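La norma interna de Tanasarn tenía 50 páginas y ninguna mencionaba los vasos.

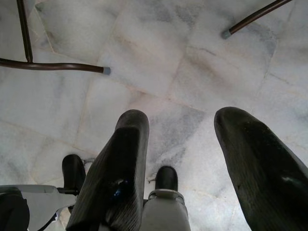

Nuanchan Suksawat la leyó entera - dos veces - y subrayó «velocidad prudente», que según Dronddale era cualquiera.

El vaso morado pasaba entre las mesas sin prisa. 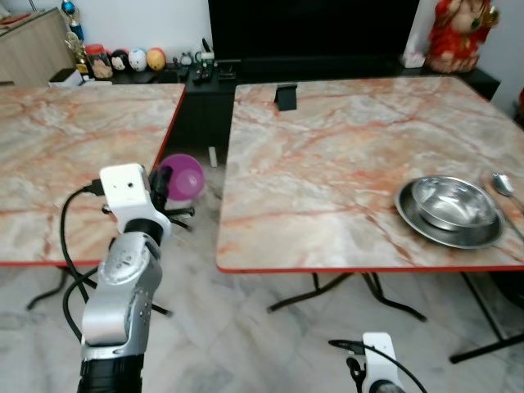
¿Quién firma si se cae? Firma quien redactó la regla, artículo 20.

Nuanchan, que la había redactado, propuso borrar el artículo.

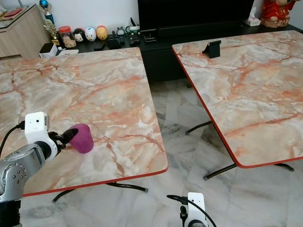 Boonmee Klinhom objetó que para borrarlo también hacía falta una firma.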